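4.2 Two different hands on one bowl

Our favorite result came from the part of the study we expected the least from. Pandum was trained on tasks where both arms carry the same tool, and we were curious (and a bit nervous) to see what it would do when the two sides don't match. So we gave it a gripper on the left and a gloved, fingered hand on the right, and asked it to work with shallow dishes.

A shallow bowl is a nice hard case. The rim is low, the glaze is shiny, and the depth estimate inside the bowl jumps from one reading to the next as the lights reflect off it. A policy that plans from the inside surface will chase those jumps. Pandum plans from the rim instead: it fits a closed curve to the edge of the dish, picks one contact region for each arm, and only then decides how each tool should come in. The gripper gets a low, sideways path. The hand gets a high one, with the fingers already bent before they reach the rim, so that a small height error costs very little.

Figure 3 shows the head view with both arms near a white ceramic bowl. The gripper is just to the left of it, fingers pointing right, while the gloved hand is hooked over the rim at the far right corner and stays clear of the inside. The two sides use the same rim curve and the same network weights, and still end up in such different poses!
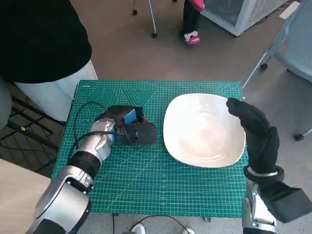 Figure 3. Left gripper and right gloved hand at a rounded-square bowl on the gridded mat, seen from the head camera.

4.3 Results with mixed tools

We ran 78 trials with mixed tools, and 67 of them ended with the dish lifted and set down again in one piece. We were delighted with that, all the more as no mixed-tool data went into training. Solanki, our baseline with one policy per arm, did well on deep bowls but often sent both arms toward the same side of a shallow one. Sharing the rim curve removes most of that trouble, and it adds no extra planning step.

The failures are worth a look too. Most came late, in the lift, when the gripper closed a little before the hand did and the dish turned under the fingers. In 2 trials the glove caught on the rim during release. Azlan Raju has since added a short wait to the closing phase, which we test in Section 5 together with the Fistness contact score.

Rounded-square dishes gave us more to think about than round ones. Their corners offer the hand a good place to hook, and Pandum picked a corner far more often than a straight side. We never rewarded that choice directly, and we would love to know how early in training it shows up.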